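My Grandmother's Recipe Book Has No Quantities

When my grandmother died she left me a school exercise book with a green cover. Inside are the recipes of the Tannous family, written in her small hand over more than fifty years. In the whole book I have found a quantity only four times, and one of them is for whitewash.

For the rest she writes "enough flour" or "oil as for the other one". The other one is never named. In November I decided to cook from it every week, and I am still on the first pages.

The lentils went well. With the bread I had more trouble, for she says to wait until it is "like an ear". I asked my aunt and she pulled my ear lobe and said, like this, soft but it comes back. Now I understand it, but I could not have learnt it from paper.

My neighbour in Pultgate, Najwa Moussa, thinks I should weigh everything and type it properly. She bakes for the market in Tamongate and she has her own notebook with every gram in it. We tried the semolina cake together. She put the bowl on the scale, I poured as my hand wanted, and she wrote down 526 grams. The week after I poured again in the same way and the cake was much better, but that time we had forgotten the scale.

I come slowly to the opinion that my grandmother did not hide anything. She wrote only what she was afraid to forget – the order of things, who liked it, what to serve when there was a funeral. The amounts were in her hands and she did not think they could be lost.

There is also a page about tomatoes which I cannot read at all, because oil has gone through it. My cousin says it is the sauce with cinnamon. My aunt says there was never cinnamon. I will try it both ways when the good tomatoes come, and if somebody from the family reads this and remembers, please write to me before I buy the jars.
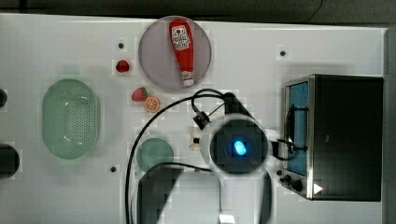
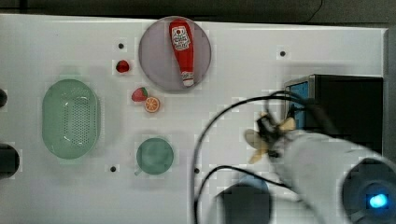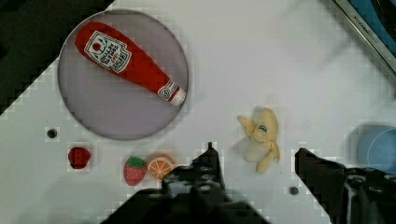 Ketchup on a plate. My grandmother would not have had it in the house.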